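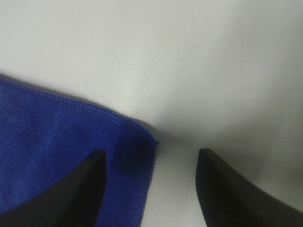

Last updated: 17 February 2024

normunds_l
Read the Closer write-up twice. 2,396 training runs, 2,043 counted as successes, and "success" means the cloth left the table. It's one towel on a bare white surface. What did it learn, besides blue?

flerkik
Corner picking is hard though. The corner and part of a side edge are between the fingers at the start. I'd take that.

normunds_l
Between the fingers at the start, sure. Who put it there? The paper doesn't say how the start poses were chosen. 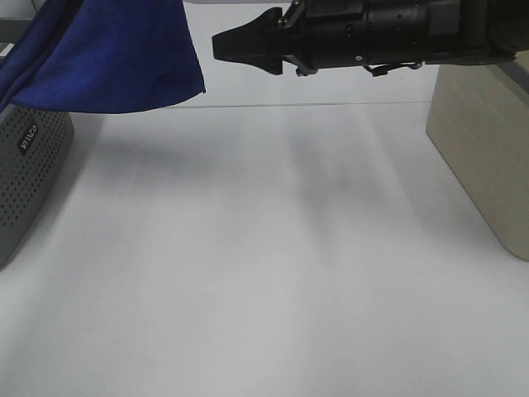 Eldana Weldu

I ran the baseline, so blame me. Start poses were random inside a small square. And yes, lifting is a weak test. The cloth can be up in the air and still be a crumpled mess, no use for folding. We scored folds separately in June, on 261 runs.

normunds_l
And the fold number is where?

Eldana Weldu
Appendix. It's low.

hunt_2000
Then the abstract oversells it. Still a decent grasp result, Normunds.

normunds_l
On one towel.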